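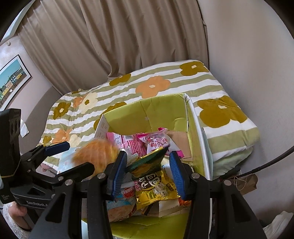
Die Kiste mit den Snacks, vor dem Bett

So, ich bin wieder zu Hause, die Wäsche hängt, und ich habe endlich Ruhe, vom Familientreffen in Zollach zu erzählen. Viele von euch waren ja dabei, aber ein paar lesen auch von weiter weg mit und haben schon nachgefragt, wann denn nun was kommt. Also bitte schön!

Für alle, die neu hier sind: Es geht um die Nachkommen vom Hof Haugland, also die Linie meiner Urgroßmutter. Die Geschwister sind damals in alle Richtungen gegangen, ein Zweig ist in Zollach hängen geblieben, einer ist nach England, nach Pliltcombe, und der Rest hat sich verstreut. Geschrieben hat man sich noch eine Weile, dann schlief das ein. Ich habe vor Jahren mal mit einem Schuhkarton voller Postkarten angefangen und wollte nur wissen, wer die Leute sind, die da immer "herzlichst" grüßen. Tja. Jetzt habe ich einen Stammbaum, der nicht mehr an meine Flurwand passt.

Wir hatten im April das Nebenzimmer im Gasthof Mota reserviert, und ich war so nervös, dass ich viel zu früh da war und schon mal alle Stühle umgestellt habe (und dann wieder zurück, weil die Wirtin geguckt hat). Der Zweig aus Pliltcombe kam nämlich zum ersten Mal! Ich kannte die alle nur aus E-Mails. Und dann geht die Tür auf, und da steht eine Frau mit genau dem Kinn von meiner Oma. Ich musste erst mal in die Küche, angeblich Kaffee holen.

Mit der Sprache ging es viel besser als gedacht. Die Jüngeren haben übersetzt, die Älteren haben einfach lauter geredet, und über den Fotoalben braucht man eh nicht viele Worte. Drei Alben lagen auf dem langen Tisch, das grüne von meiner Tante, das mit dem kaputten Rücken aus meinem Schrank und eins aus England, das ich noch nie gesehen hatte. Darin klebt das Hochzeitsbild vom Haugland-Hof, das bei uns immer als verloren galt! Bei uns gab es nur die Geschichte dazu, mit dem Regen und dem umgekippten Wagen. Auf der Rückseite stehen mit Bleistift Vornamen, zwei davon konnte ich bis heute nicht zuordnen. Eine könnte die Schwester sein, die in keinem Kirchenbuch nach der Konfirmation mehr auftaucht - oder eine Nachbarin. Wir haben fast 10 Minuten mit der Lupe über einem einzigen Buchstaben gesessen. Meine Cousine sagt L, ich sage T, und dabei bleibe ich.

Nach dem Essen (Sauerbraten, für die Vegetarier Käsespätzle, und bei den Spätzle hätten ruhig mehr bestellt werden dürfen) sind wir zum alten Friedhof hoch. Der Weg ist steiler, als ich ihn in Erinnerung hatte. Sieben Gräber mit unserem Namen stehen noch, das hinterste ist so verwittert, dass man nur die Jahreszahl ertasten kann. Mein Cousin hat mit einer weichen Bürste das Moos von der Schrift genommen, ganz vorsichtig, und auf einmal waren alle still. Die Kinder auch, und das will bei der Bande was heißen.

Abends wurde noch gesungen. Das Lied mit der Mühle kannten die Engländer auch, mit derselben Melodie, aber einem völlig anderen Text! Ich habe versucht, beides aufzuschreiben, aber meine Notizen sehen aus wie Kraut und Rüben. Wenn jemand eine Aufnahme auf dem Handy hat, bitte, bitte melden.

Noch ein paar praktische Sachen, bevor ich es vergesse: Die graue Strickjacke, die an der Garderobe hing, liegt jetzt bei mir. Die Tortenplatte mit dem Blumenrand auch. Die Gruppenfotos schicke ich herum, sobald ich sie sortiert habe, das dauert noch ein bisschen. Und wer die Stammbaum-Rolle im Saal ergänzt hat, schreibt mir doch bitte, was hinter "Tante aus Kiel" gemeint war. Ich habe keine Tante aus Kiel. Oder doch?

Als Nächstes will ich die Briefe aus dem englischen Album abtippen, die steckten hinten im Umschlag. Die Schrift ist eine Katastrophe, aber ich habe ja Zeit und eine gute Lampe.

Kommentare

Gartenzwergin
Ach, wie schön! Ich hab beim Lesen gleich wieder Gänsehaut bekommen, vor allem beim Friedhof. Die Strickjacke ist meine, hol ich bei Gelegenheit ab.

Anonym
Das ist ein T. Ganz klar ein T. Das L hat sie auf den anderen Bildern immer mit Schlaufe geschrieben.

Moorhexe
Ich habe das Mühlenlied auf dem Handy, aber man hört vor allem meinen Mann. Schicke es dir trotzdem. Und die Tante aus Kiel kam doch über die zweite Ehe rein, oder? Ich frag mal meine Mutter.

Gast
Wir konnten leider nicht kommen, gibt es schon einen Plan für das nächste Treffen? Wieder in Zollach?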